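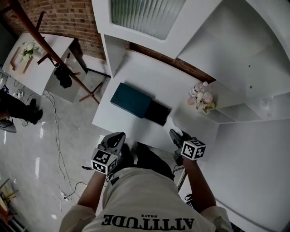

Saranya Kulkarni asked why the June medal had gone off the back tees when the April meeting agreed the middle ones for anything outside the club championship. She had heard the same complaint from several players in the higher division.

The captain said the tee sheet had been copied from last year's and the change was missed. The middle tees will be used for the rest of the season's medals. Scores already returned will stand.

Ziddale Golf Club, monthly meeting, Friday, June 26, 2026
Apologies were received from the greens chair. The April minutes were approved with one spelling correction.

Course
The new drain on the 7th is in and the ground is marked for repair until further notice. Free relief applies, nearest point, no nearer the hole. The bunker left of the 12th green needs sand before the Givberg match. Two quotes have been received and the lower one was accepted, at $324 delivered.
The practice green will be closed on Monday mornings for top dressing – notice to go on the pro shop door.

Givberg match
Givberg have confirmed 3 teams of four, foursomes in the morning and singles after lunch. We are still one pair short. Names to the pro shop by the end of next week. Lunch will be soup and sandwiches as before. It was asked whether guests could walk the course with the players, and this was agreed for the afternoon only.

Tahiri Cup
Entries closed at 162. The draw will be done by handicap band, and first-round matches not played by the deadline will be decided by coin toss. A request to extend the deadline was turned down.

Junior section
Badadach Driving Range has offered a block of evening bays for $300. Agreed, to be paid from the junior fund. Parents will need to arrange their own rides.

Any other business
Pitch marks on the 4th and 15th greens are bad again. Reminder to go in the newsletter.
The ball washer on the 10th tee is still broken – carried over to the next meeting.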